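**Re: [urkmont-racers] Gearing and tire rules for the September meeting**

Answers to Oluf's questions are under his text. A couple of other things for September follow after that.

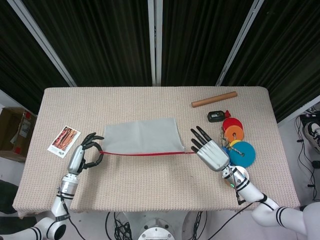 ## Oluf's message

> Hello all,
>
> I missed the last call. Can someone confirm what was decided on tires for the formula class? I have one used set from Ikville and would like to run it in practice at least. Also, is the minimum weight still 459 kg with driver, or did that go up with the new roll hoop?
>
> And who do I talk to about gear ratios? Mine is too short for the back straight. I was on the limiter well before the braking point all last season.
>
> Oluf Stougaard

## Tires

Used sets are fine in practice. For qualifying and both races you need tires marked at scrutineering, and you get 2 sets for the weekend. A set from Ikville can be one of them if it still has its barcode. Wets are not limited. Bring your own wheels, as Bakker will fit tires at the track but has no spare rims this year.

## Weight

It is still 459 kg with driver, helmet and suit, taken as the car comes off the track. The new roll hoop is heavier than the old one, but the limit stays where it is until the end of the season. Pilar Aravena wants to raise it for next year and will send her proposal to the list. Ballast has to be bolted to the floor, and the bolts must be sealed before qualifying.

## Gear ratios

Talk to Ctibor Holub. He has the ratio sheets for the Drestumard box and ran the longer fifth at Urkmont last year. My own car gained a little on the straight with it and lost the same amount out of the hairpin, so I went back. If you were hitting the limiter that early, you may also want to check your rear tire diameter before you spend money on gears.

## September

- Entries so far: 16 in the formula class.
- Noise test is at the pit exit. Please have the engine warm when you get there.
- Pit lane opens at 8:30 a.m. and the drivers' briefing is at 9:15.
- Pit lane speed limit is 70 km/h, including in practice.
- Elínborg Hafstein has the garage list. Write to her directly if you need to share with someone.

The timing loop at the second split was replaced, so sector times from last year won't line up with the new ones. Lap times are not affected.

Vilhjálmur Ingvarsson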